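予約番号406は欠番か 名物「靴下定食」、再開初日に早くも品切れ

2023年2月12日

長らく休業していた食堂「グリルタウ(Griltau)」が、ようやく店を開けた。看板料理はもちろん「靴下定食」である。念のため書いておくと、靴下は入っていない。細長く焼いた生地に煮込んだ豆と玉ねぎを詰め、端をくるりと折り返した姿が片方だけの靴下に見えるというだけの話で、初めての客が皿を二度見するところまでが、昔からこの店の前菜のようなものになっている。

開店前の通りには列ができ、先頭の客は折りたたみ椅子と魔法瓶を持参していた。二番目の客は椅子を持っておらず、先頭の客の椅子をずっと見ていた。昼を少し回ったところで定食は売り切れ、入口には「本日の靴下は終了しました」と手書きの紙が貼られた。通りがかりの人が足を止め、隣の洋品店に入って何か尋ねていたが、洋品店のほうは平常どおり営業していた。

休業のきっかけは、昨年7月に起きた焼き窯の故障である。店によると、メーカーのハーナー社(Hurner)に修理を頼んだところ、すでに部品の製造が終わっているとの返事で、代わりに新型のカタログが送られてきた。次の週にも同じカタログが届いた。店はそのうちの一冊を、いまも傾いたテーブルの脚の下に敷いて使っている。

結局、窯は中古品を探すことになった。見つかったのは丘の向こうのニャガ地区(Nyaga)で閉店したパン屋のもので、運び出すには壁を一部壊す必要があったという。大家との話し合いは長引き、窯が店に着いたころには、常連客の多くが別の店の常連になっていた。このたびの行列を見るかぎり、そちらの店への義理はさほど固くなかったらしい。
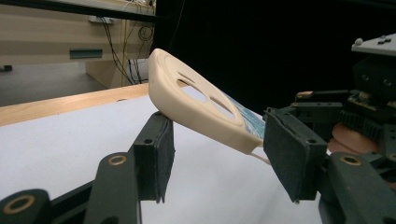 再開にあたって、店は値段も見直した。定食は豆のスープが付いて3000円。休業前を知る客からは「靴下が片方でこの値段か」という声も上がったが、店側は「昔から片方です」と答えている。両足ぶん、つまり2本を注文した場合の割引はない。以前はあったような気がすると食い下がる客もいたものの、古い献立表を出してきて確かめたところ、やはりなかった。

もう一つの変更が予約制の導入である。使われているのは「テイター(Tater)」という予約サービスで、申し込むと受付番号が届く。ところが初日、番号406を受け取った客が店に現れると、予約表には405の次に407が載っていた。店は予備の椅子を出してこの客を席に通し、定食も出した。予約表のほうはいまも直っておらず、書類の上では、その席で食事をした人はいないことになっている。

客は会計の際に領収書を求めた。店は少し考えてから、番号の欄を空白にして渡した。

味については、常連のあいだで早くも意見が割れている。窯が変わって生地の縁が前より香ばしくなったと喜ぶ人がいる一方、かかとの部分の焼きが足りないと首をひねる人もいる。この料理にかかとがあることを今回初めて知ったという客もおり、しばらくは隣の席の人に場所を教わる姿が見られた。なお、つま先から食べるか履き口から食べるかをめぐる古い対立は、休業中もまったく解消されていなかった。店内の壁にはかつて、どちらから食べてもよい旨の張り紙があった。つま先派が「よい」の二文字に不満を示し、履き口派がその不満に不満を示した末に外されたもので、再開後の壁には釘だけが残っている。

隣の洋品店も動きを見せている。定食の売り切れ後に流れてくる客を見込んで、店先のワゴンに本物の靴下を並べた。3足組で、こちらは最初から両足ぶんそろっている。売れ行きを尋ねると、手に取る人は多いが、匂いを嗅いでから戻していくのだという。

グリルタウの営業は昼のみ。定食は売り切れ次第終了し、豆のスープだけの注文も受け付ける。持ち帰りは当面見合わせる。以前使っていた細長い紙袋の在庫が残っておらず、試しに四角い箱に入れてみたところ、店の言葉を借りれば「ただの豆のパン」に見えたためである。紙袋は発注済みだが、届く時期は決まっていない。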